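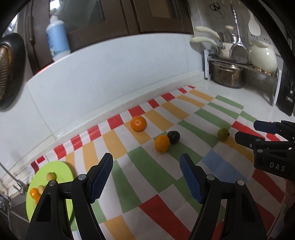

Fruit on the counter - quick tips

Fruit out on the counter, not in a heap. Spread it on a cloth, patterned is fine, hides the drips. Mine's the striped one, washes at 4 if you count the hot rinse, still bright.

Citrus keeps out for a few days. Longer than that - fridge drawer, loose, no bag.

Plums: leave out til they give a little near the stem, then fridge. Eat within 2 days or they go mealy.

Limes dry out fastest. Hard as a rock? Roll it under your palm, then cut. Works on lemons to.

Small stuff goes on a plate so it dosen't roll off. Check the bottoms every morning. One soft one, take it out right away, wipe the plate.

Wash just before eating. Not before.

Sticky juice on the tablecloth - cold water first, then soap.

Posted Oct 30, 2020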